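Amateur teams should pay their referees before they buy anything else

The Lurnville indoor league will play without prize money again this November, and I think that is the right call. What I don't understand is the plan to put the 264 dollars left from last season into new trophies.

We had 2 matches abandoned last year. Both were being refereed by a player from another team who had agreed to do it as a favor. He had no training and no pay, and when the shouting started he went home.
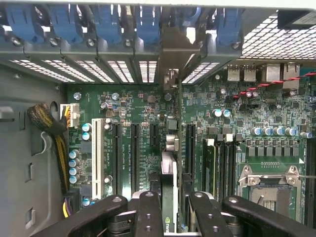 Kumudini Chowdhury wrote to me that paying a referee won't stop anyone from shouting, and that her team would sooner have the trophy. She may be right about the shouting.

A paid referee has a reason to come back the next week, though, and can be asked to take a course first. Stevari, a smaller league than ours, charges each team a match fee and hands it to the referee at the door.
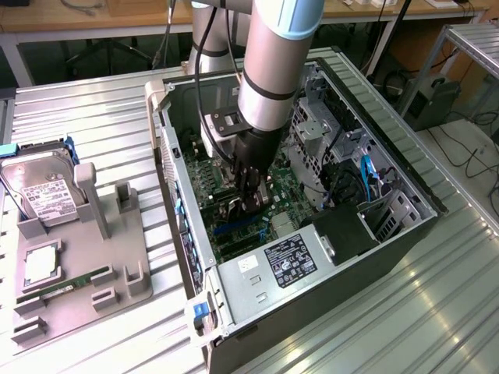 The fee would have to go up a little for us to do the same. Teams already find money for printed shirts. I would start with the final rounds, where the arguments are worst, and use last year's trophies again.

Naima Zaki
August 22, 2020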